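Section 4: Setting the Fan Timer and Humidity Control

This section applies to Brosance ceiling exhaust fans fitted with the Adach wall control. For fans fitted with a plain on/off switch, skip to Section 5. Mounting and duct connection are covered in Section 3 and must be complete before you begin.

4.1 Before you start

Read the rating label on the inside of the grille and write the model code in the box on the back cover. You will need:

A small flat screwdriver
A non-contact voltage tester
A step ladder
The plastic setting key (packed with the grille springs)

CAUTION: Turn off the circuit at the breaker panel before removing the control cover. The wall control does not disconnect power to the fan housing.

CAUTION: Do not install the wall control inside a shower enclosure or within reach of a person standing in a tub.

4.2 Opening the control

1. Turn off the breaker and tape it in the off position.
2. Press the fan button. The fan must not start.
3. Insert the screwdriver in the slot at the bottom of the cover and twist a quarter turn. The cover releases at the lower edge first.
4. Lift the cover away. Do not pull on the ribbon cable.
5. Hold the voltage tester against each terminal. If it lights, stop and recheck the breaker.

Two dials are now visible. The left dial is marked T (timer) and the right dial is marked H (humidity). Both are shipped turned fully counterclockwise.

4.3 Setting the run-on timer

The run-on timer keeps the fan going after the light is switched off. It can be set from 0 to 46 minutes.

1. Fit the setting key over the T dial.
2. Turn clockwise to increase the time. Each click adds two minutes.
3. For a half bath with no shower, stop at the fifth click.
4. For a full bath, set the dial to 20 minutes and adjust after a week of normal use.

Note: If the duct run is longer than 34 feet, use the next larger duct size listed in Section 3. Increasing the timer does not make up for an undersized duct.
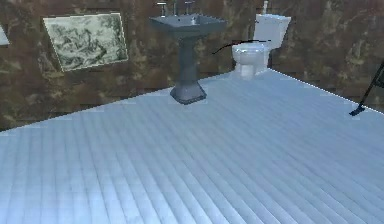

4.4 Setting the humidity sensor

The sensor starts the fan when the moisture level in the room climbs above the point set on the H dial. The light does not need to be on. The sensor must be set under normal room conditions, so do not run the shower for at least two hours beforehand.

1. Check that the H dial is fully counterclockwise.
2. Snap the cover on loosely, restore power, and wait for the green lamp to stop blinking. This takes some 125 seconds.
3. Turn off the breaker and remove the cover again as in 4.2.
4. Turn the H dial clockwise to the middle mark.
5. Replace the cover fully, pressing the top edge and then the bottom until both click.
6. Restore power.

If the fan starts at once and does not stop, the set point is below the normal level for the room. Repeat steps 3 to 6, moving the dial one mark clockwise each time.

Note: In damp summer weather the fan may run for long periods. Moving the dial one mark clockwise in June and back again in the fall is acceptable and does not affect the warranty.

4.5 Testing

1. Close the bathroom door and any windows.
2. Press the fan button once. The fan should reach full speed within a few seconds.
3. Hold a single sheet of toilet tissue flat against the grille and let go. The airflow should hold it in place.
4. Open the door slightly and repeat. If the tissue holds only with the door open, the room does not have enough makeup air. Trim the door or fit a Makcombe transfer grille (sold separately).
5. Switch the light on, wait one minute, and switch it off. Time the run-on and compare it with your setting.

4.6 Lamp codes

Steady green: power on, fan idle
Slow green blink: sensor starting up
Steady amber: fan running on humidity
Fast amber blink: run-on timer active
Red: sensor fault; see Section 7

A red lamp that clears after the breaker has been off for one minute can be ignored unless it comes back.

4.7 Resetting the control

1. Press and hold the fan button until the lamp goes out.
2. Release, then press twice.
3. Wait for the slow green blink.

A reset clears the stored sensor reading. It does not change the position of either dial. If the control was supplied with a Chaimongkol remote, pair the remote again after every reset by holding its lower button next to the cover until the lamp turns amber.

Continue to Section 6 for cleaning intervals.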